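Fernleihe zwischen kleinen Büchereien – wer zahlt den Transport?

lesefuchs_maihi
23/03/2021
Guten Tag zusammen, unsere Gemeindebücherei in Maihi hat 2.907 Medien, und wir möchten uns dem Leihverbund mit Beninia und Wanier anschliessen. Der Bücherwagen soll uns etwa 600 Euro im Jahr kosten. Für uns ist das viel Geld. Deutsch ist nicht meine Muttersprache, bitte entschuldigen Sie kleine Fehler. 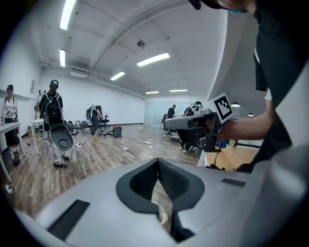
Meine zweite Frage betrifft den Katalog. Wir arbeiten mit Kulteo, die anderen zwei Büchereien noch mit Karteikarten. Muss man vorher alles vereinheitlichen?

Regal7
Nein, fangt einfach an. Eine gemeinsame Liste als Tabelle reicht für das erste Jahr.

wanier_ost
Da widerspreche ich. Wir hatten 414 Bestellungen über so eine Liste, und im Juli wusste keiner mehr, welches Buch wo steht. Erst Katalog, dann Wagen.

Regal7
Dann war die Liste schlecht gepflegt. Bei uns geht es.

lesefuchs_maihi
Danke für beide Meinungen. Ich neige zu wanier_ost, aber der Katalog würde bei uns den Start um viele Monate verschieben. Könnte man nur die Romane zuerst erfassen?

wanier_ost
Ja, das ginge. Kinderbücher würde ich weglassen, die werden kaum bestellt.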